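플로드로 규정 4조

스티르니아 물류동의 취급 규정은 모두 81쪽이고, 포도에 관한 것은 4조 한 조뿐이다. 4조 1항. 손은 송이 앞에서 일단 정지한다. 4조 2항. 정지 중에는 손가락을 닫지 않는다. 나는 12월부터 이 조의 개정을 맡았다.

개정 초안에는 정지 시간을 100밀리초에서 183밀리초로 늘린다고 적었다. 근거란은 비워 두었다.

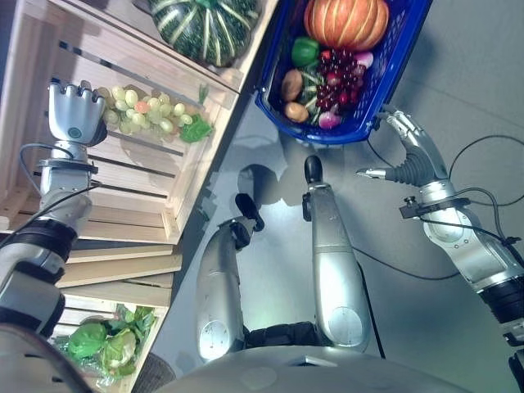 Guoqing Shao는 근거란이 빈 조항에는 서명하지 않겠다고 했다. 숫자를 바꾸려면 바꾸기 전의 숫자가 어디서 왔는지부터 적으라는 것이었다.

나는 구판을 찾았다. 100밀리초는 그란스트룀 지침에서 옮겨 온 값이었고, 그란스트룀 지침은 브렐투나르의 시험 기록을 인용했다. 시험 기록의 대상 품목은 감자였다. 포도는 부록에도 없었다. 4조는 시행 이후 한 번도 포도로 검증된 적이 없는 셈이었다. 나는 이 사실을 근거란에 두 줄로 적고 시험 계획을 붙였다. 반복 50회, 품목은 청포도, 용기는 나무 상자.

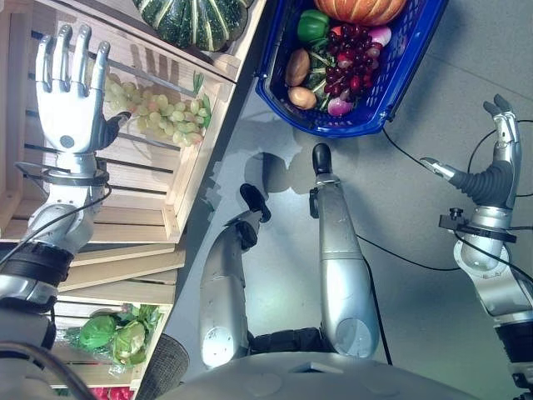
정지 시간은 누가 재는가?
제어기 기록과 외부 계측기가 각각 재고, 두 값이 다르면 긴 쪽을 쓴다.

이 문답은 그대로 해설서에 들어갔다. 시험은 오후 4시에 시작했다. 나는 기록지의 회차 칸을 채우고 비고란에는 아무것도 쓰지 않았다. 37회째쯤이라고 짐작했을 때 회차를 보니 12회였다. 규정에는 관찰자의 휴식에 관한 조항이 없었다.

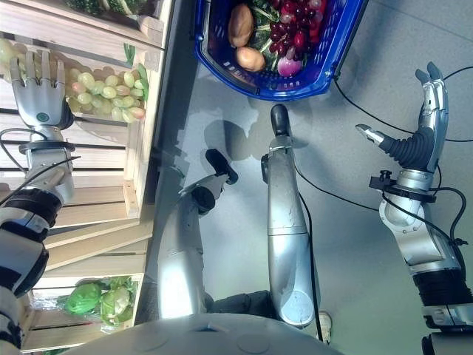

그래서 4조 5항을 새로 썼다. 관찰자는 회차를 짐작하지 않고 기록지로 확인한다. 근거란에는 내 이름과 시각을 적었다. Guoqing Shao는 그 항을 두 번 읽고 시각 옆에 초 단위를 보태라고 했다. 나는 보탰고, 그는 서명했다. 183밀리초 쪽의 서명란은 시험이 끝날 때까지 비워 두기로 했다.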